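Progress Report to the Bistel Fund: Torbridge Respiratory Infection Surveillance Project

March 25, 2025

3 min read

Prepared by Finbarr Mulcahy, Project Manager, for the Bistel Fund grants office. Approved for release by Dr. Róisín Nic Aodha, Clinical Lead.

Period covered

The report covers the second reporting period of the grant, from the opening of the Trallolwood site to the present. Financial statements are submitted separately.

Enrollment and sampling

The project monitors whooping cough and other bacterial respiratory infections among adults who visit a doctor with a cough lasting two weeks or more. At the close of the period, 997 patients had been enrolled across the Torbridge and Trallolwood clinics. Of these, 482 were enrolled at Trallolwood, where recruitment began later than planned but has since kept pace with the main site.

The laboratory has processed 2149 specimens, including throat swabs, nasal swabs and follow-up blood samples. Whooping cough was confirmed in 26 patients. Most had no record of a booster dose in adult life. All confirmed cases were reported to the local health department, and household contacts were offered preventive treatment under the existing protocol.

Laboratory

The Nic Giolla laboratory took over all PCR testing in January. The handover led to a backlog of nasal swabs - mainly from Torbridge - that was cleared within the period. Results now reach the treating doctor within two working days in most cases. Blood testing remains slower, and the laboratory has asked to run samples in larger batches. The clinical lead has agreed to this for follow-up samples only.

Staffing

One research nurse post at Trallolwood remains vacant. Interviews have been held and an offer is expected shortly. Until the post is filled, follow-up calls for both sites are being made from Torbridge.

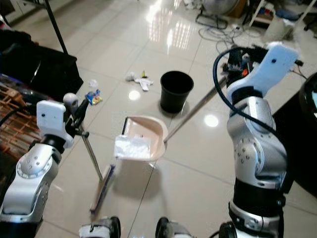

The vacancy has had some effect on data quality. A number of six-week follow-up forms were returned without vaccination dates, and staff are checking these against pharmacy records. The project does not expect to exclude any patient on this ground, but will confirm the position in the next report.

Matters for the Fund's attention

The project requests approval to move the unspent part of the nurse salary line into courier costs, which have exceeded the budget since testing was moved to one laboratory. No increase in the total award is sought.

Next period

Enrollment will continue at both sites. Dr. Nic Aodha will present interim findings to the clinic physicians, and a draft paper on delayed diagnosis in adults will be sent to the Fund for comment before submission.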